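The returns bench at Rotville has been partly automated since February, and I have been asked often enough how it is going that I will write it down once.

The job used to be all hand work. Mixed returns arrive in a bin, a person takes items out one at a time, reads the code, and puts each in the correct lane. A trained picker on our floor does 200 items an hour for the first part of a shift and fewer toward the end. The arm does 100 at its current speed setting. It is slower, and I would like that stated early, as the slides from Hultton show a different number.

What changed is the distribution of the work. Four people used to pick. Two still pick, one covers exceptions for the cell, and Hanane Ragab moved to setup, which means grip settings, bin position and the daily check. Her grade did not change until the third month, although the tasks did.
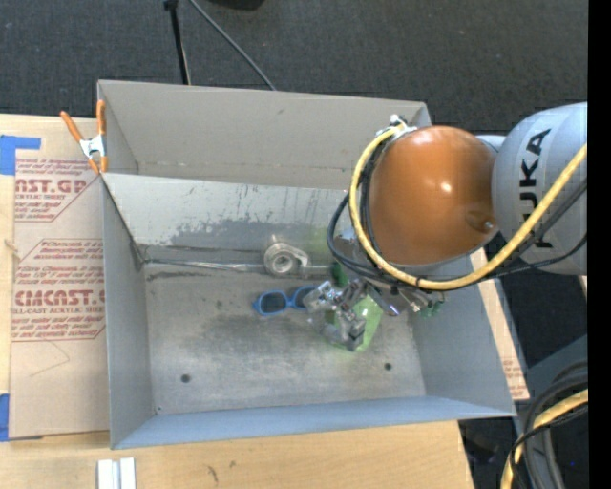 Exceptions take most of the attention. The log for the first full month had 1060 of them. The largest group was missed grips on transparent items, followed by items resting against a bin wall. Each one stops the cell until somebody acknowledges it at the panel. An acknowledgment takes 15 seconds if you are standing there and several minutes if you are at the other end of the aisle, so the person on exceptions does not leave the cell. The planning document had that role down as part time.

The physical side is better. There is less reaching into deep bins, and the wrist complaints I used to get from the evening shift have dropped. I have no control group for this.

The tedium is a separate matter. Youssra Radwan, who has done both jobs, prefers picking – waiting for a fault is more tiring to her than lifting. We now rotate every two hours. The Lahlou scheduling tool cannot represent a rotation inside a shift, so it is on paper, taped to the panel.

Next item is the wall clearance parameter. Hanane wants it raised and I want to see the Sunday log first.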